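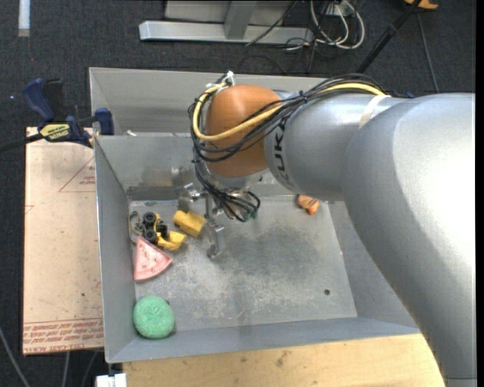
Yellow cable, black cables, white ties.

Print this page | E-mail this page

October - workshop notebook, glaze side

7.40 am. Kiln still too warm to crack. Peephole bung out, left it. Writing up yesterday while I wait, before I lose the bits of paper.

Where we're at: the redgum ash glaze (Gosum, after the creek, I'm sick of calling it "ash no. whatever") is still crawling on the Plotholm clay and sitting perfectly well on everything else. Same bucket, same dip, same shelf. Plotholm is the one we want it on, of course. Peadar reckons the clay is too smooth and the glaze has nothing to grab. I reckon it's the glaze shrinking as it dries, too much raw ball clay and too much fluffy ash. We've been having this argument since winter.

Ash prep, for whoever does the next lot. Two garbage bins of ash from the Lemley place, their slow combustion heater, all redgum they say but there's a roofing nail in every second scoop so some of it's old fence or house. Magnet over it first. Dry sieve through flywire outside, WITH the mask, upwind. Then into water, stir with a stick, skim the charcoal off, let it settle overnight. I washed this batch twice. Previous batch not washed at all. Water coming off is slippery as soap, don't put your hands in it, I did and paid for it, knuckles split. Gloves are on the hook. Tip the water on the gravel, not on the lemon tree. (Sorry to the lemon tree.)

Question is what the washing takes out. The soluble stuff, potash mostly, so the washed ash should be less runny and better behaved in the bucket. It is better behaved in the bucket. Unwashed went to porridge in a few days and needed water, and more water means more shrinking, and there's your crawl, maybe.

Recipe as mixed, in parts, dry:
Washed ash 40
Potash spar 35
Ball clay 15
Silica 10
Red iron on top, 2

Variations yesterday:
A - as above
B - half the ball clay calcined (biscuit bowl in the small kiln, red heat, stayed in till morning)
C - all the ball clay swapped for calcined, plus 2 bentonite so it doesn't set like a brick
D - as A but unwashed ash
E - as A with a bit of CMC gum, mixed up wet the day before, amount by eye which I know, I know

C was horrible to mix. Bentonite went to little frogspawn lumps because I put it in last. It goes in FIRST, dry, with the silica. That is on the wall in Peadar's handwriting and I still did it wrong. Twice through the 80 mesh fixed it mostly.

Tiles: L shaped, extruded, Plotholm, same bag. Bisque was the ordinary one. Half of each batch I wiped with a damp sponge and let dry before dipping, half I dipped straight out of the box with whatever dust and finger grease was on them. Wiped ones have a pencil W on the foot, except it's iron pencil and I ran out, so a few of the E's have it scratched in with a needle. Check both.

Dip count of 5 for all of them. Tong marks touched up with a brush. D cracked as it dried, proper mud-flat cracks within ten minutes, on wiped and unwiped both. A had hairlines on the inside corner. B clean. C clean but powdery, came off on my thumb. E hard as nails, you could have thrown it. E also took forever to dry and I was late for everything.

Photographed nothing because the good light had gone by then. Should have.

Firing: gas kiln, cone 8 down, front and back. Started early, candled with the door ajar, shut up after smoko. Light reduction from when the first cone went, damper in two fingers. Back was lagging as usual so I opened up the damper for a bit near the end and it evened out. Off in the dark. The new pyrometer from Khurana reads different to the old one but the cones said what they said. Don't write the pyrometer number down as if it's gospel. I've stopped.

Shelf positions: A and B bottom back. C and D middle. E top front, with the mugs. Not a fair test, top front always gets a bit more. Ran out of room. Do it again properly with the lot on the same shelf.

-----

11.15 am. Opened. Gloves, slow, one brick at a time. Tea gone cold.

A unwiped: crawled on the inside corner, bald patch the size of a five cent piece, beads along the edge. A wiped: crawled too but less, thin line only. So the dust matters a bit but it's not the whole story. Peadar very pleased about "a bit".

B: no crawl, wiped or unwiped. Surface a touch drier than A, more stony, the rivulets are shorter. Colour is nicer if anything, more honey, the green where it's thick on the lip is all still there. I'd drink out of that.

C: no crawl. Rough though, little pinholes all over the flat. Could be the powdery coat, could be my frogspawn. Not worth chasing.

D: shocking. Came off in sheets and one sheet has dropped on the shelf. Shelf needs grinding. Goggles. But where D did stay put it is the best surface on the board, long runs, blue in the pools. Annoying. That's the potash you wash down the drain doing that. Note for some other day: wash once instead of twice, see if there's a middle.

E: no crawl on the wiped. Small crawl on one unwiped, at a fingerprint, you can about see the fingerprint. Ran more than A but see above re top front. Gum burned out with no trouble that I can see.

So B. Half the ball clay calcined. Cheap, simple, doesnt need anything from the shop. If it's still iffy on big flat pieces, B plus a splash of gum. Peadar Ó Conaill wants it recorded that he said wipe the bisque and wiping the bisque helped. Recorded.

Also in the firing, not part of the test: the mugs. Tenmoku on Plotholm fine, breaking rust on the handles. One handle has a crack at the lower join, my fault, too wet a handle on too dry a mug, all that wind last month. The rest are right to go. White liner is a bit grey on the back shelf, probably carbon, we reduced too early there or the back burner's sulking again. Clean the jets. Someone has been saying clean the jets since autumn.

To do
- bigger batch of B, 5 kilos dry. Bucket with the GOOD lid
- dip cylinders and a couple of platters, not just tiles. Tiles lie. Everything goes on a tile
- specific gravity, write it on the bucket this time. B was 1.42 yesterday, A was the same, D I didn't check becuase I was cranky with it
- ask Lemleys about more ash before they stop lighting the heater. It's warming up
- order spar. Last bag came from a different pit and it's pinker, might be nothing
- cone 5 version? People keep asking for electric. Would need a frit and then it's hardly an ash glaze any more. Peadar can do it if he cares so much
- grind shelf, kiln wash, the back ones too
- hand cream

-----

4.30 pm. Short one. Knocked the corners off a B and an A and had a squiz at the break with the loupe. Glaze layer on A noticeably thicker on the inside corner, where it pools as you pull it out of the bucket, and that's where it's bald. Well, next to where it's bald. So thick + shrinky = crawl, which we knew, but good to see. Shake the tile off properly after dipping. Might be half of what's going wrong on the bowls, the inside curve at the foot is exactly that spot.

Left an A and a B in the jar of vinegar with lids on. 18 hours, out tomorrow mid morning, rinse, compare with a dry one from the same batch. If they've lost gloss then it's not going on the inside of anything and we're back to liner white. Label is on the lid, not on the jar, so DON'T swap the lids.

Ball clay in the small kiln again for tonight, shallow bowls, don't heap it, last time the middle stayed raw and grey. Off on the timer.

Comments

marg_w: We had the same with mallee ash. Calcining fixed it for us too but we ended up at about two thirds. Have you tried it over a slip?

kilnside: Wash once! Always once. The blue is worth the bother. Keep it thin.

P. Ó C.: For the record I said wipe the bisque in June.

Tessellate: Does the gum go off in the bucket over summer? Mine stank to high heaven by Christmas.

marg_w: Drop of Dettol in it. Or make less.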